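Regripping a Set of Golf Clubs at Home

Last updated 14 August 2024

A grip hardens with heat, sweat and storage. Once the surface has a shine to it, hand pressure goes up and the club starts to turn on off-center strikes. The method below is for standard slip-on rubber grips with double-sided tape and solvent. It does not cover compressed-air installation or putter grips with a counterweight.

What you need

- Replacement grips (the set in this guide used the Fallurum round, 58 core)
- Double-sided grip tape, 2 inch
- Grip solvent, odorless type
- Hook blade
- Vise with a rubber shaft clamp (Markeck or similar)
- Drip tray
- Clean cotton cloths
- Masking tape and a ruler

Check the core size against the butt diameter of the shaft before ordering. A 58 core on a .600 shaft comes out at standard size. The same grip on a .580 shaft comes out slightly under, and needs an extra wrap of tape to bring it up. Add wraps the same way if you want a thicker grip.

Step 1. Remove the old grip

Clamp the shaft just below the grip with the rubber clamp. Tighten until the shaft does not rotate by hand, then stop. Graphite will crush under too much load and the damage may not show on the outside.

Set the hook blade at the mouth of the grip and cut toward the butt end, away from your body. Use only a hook blade on graphite. A straight blade can score the fibers. Peel the rubber back and discard it.

Step 2. Strip the old tape

Lift one edge with a fingernail or a plastic scraper and pull along the shaft. If the tape breaks into small pieces, warm it with a hair dryer on low. Wipe off the residue with solvent and let the shaft dry. Any ridge left here can be felt through the new grip.

Step 3. Measure and tape

Lay the new grip beside the shaft with the cap level with the butt. Mark the mouth position with masking tape. Apply the double-sided tape from just short of the mark to 1/2 inch past the butt. Peel the backing, then twist the overhang and push it into the shaft. This keeps solvent out of the tube.

Step 4. Square the clubface

Rest the shaft in the clamp with the leading edge vertical. Grips with a printed pattern need this step, and so do ribbed ones. For plain round grips it can be skipped.

Step 5. Wet and install

Plug the vent hole in the cap with a tee. Pour solvent into the grip, cover the mouth, and shake. Pour the contents over the full length of the tape with the tray underneath. Remove the tee.

Pinch the mouth, start it over the butt, and push in one motion until the cap seats. If it stops halfway, pull it off at once and use more solvent. Align the pattern while the tape is still slick.

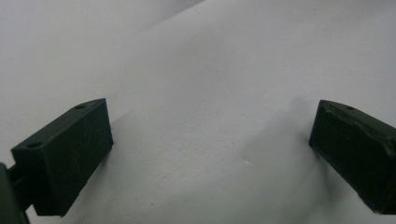

Open gripper fingers over soft white material.

Step 6. Dry

Wipe off the excess and stand the clubs grip up. Most odorless solvents need overnight before play. Drakos solvent is sold as a faster type, but the working time is shorter too, so tape and install one club at a time with it.

Notes

Swingweight drops as grip weight goes up. A change of 4 grams at the butt moves it by one point. Weigh the grips first and put the closest matches in the irons.

Tape from an opened roll loses tack if it is left in a hot garage. Zalov rolls come in a resealable bag. Other brands can go in a freezer bag with the air pressed out.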